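Can I keep citrus and apples in the same fruit bowl?

Posted by Zorica Todorova, 11 June 2024
Kitchen & Pantry

Hi everyone! I finally own a proper fruit bowl and I am a little obsessed with it. It's a shallow wooden one, and I love how it looks on the counter heaped with tangerines, lemons and apples all mixed up together. My sister came over and told me the apples will make everything else rot and that I have to split them up. I really don't want to, the mix is the whole fun of it! Is she right? And do I need to do anything special with a wooden bowl? We're two people and we get through maybe a bag of tangerines a week.

7 replies, 437 views

Radomir Lazarević

Your sister is half right! Apples give off ethylene gas as they ripen, and it speeds things up for fruit like bananas, pears, avocados and peaches. Citrus doesn't keep ripening after it's picked, so a lemon sitting next to an apple isn't in nearly as much trouble as a banana would be. I've kept mine together for years and I love having it all out where I can grab it.

What gets citrus at room temperature is mold and drying out. One bad tangerine tucked underneath will take its neighbors with it, so pick the fruit up and turn it over every couple of days. Feel for soft spots, and check the side that was touching the bowl.
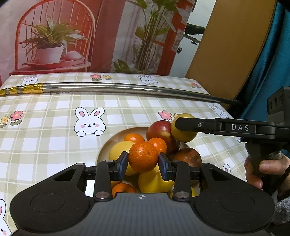 A shallow bowl is great for this, by the way. You can reach everything without digging, and the fruit at the bottom isn't carrying a big heap on top of it. I put the older tangerines on top so they get eaten first, and the big heavy citrus goes low down. Lemons last much longer in the fridge in a closed bag, so I only leave out the ones I'll use that week.

For the wood: wipe it with a damp cloth, dry it right away, and rub in some food-grade mineral oil when it starts to look dull. No dishwasher, please!

Hemant Pant

I put a paper towel under the fruit, works fine. Change it when it gets sticky.

Zlatko Dimitriou

Agree with Radomir on all of it. Wait until the fruit is dry before it goes in the bowl, too. I used to rinse the whole bag when I got home and pile it up wet, and I got mold so fast! Now I rinse each piece when I'm going to eat it. Keep the bowl out of direct sun as well. Mine was by the window and the apples went mealy on me.

Zorica Todorova

Thank you all, the apples are staying! Off to buy mineral oil.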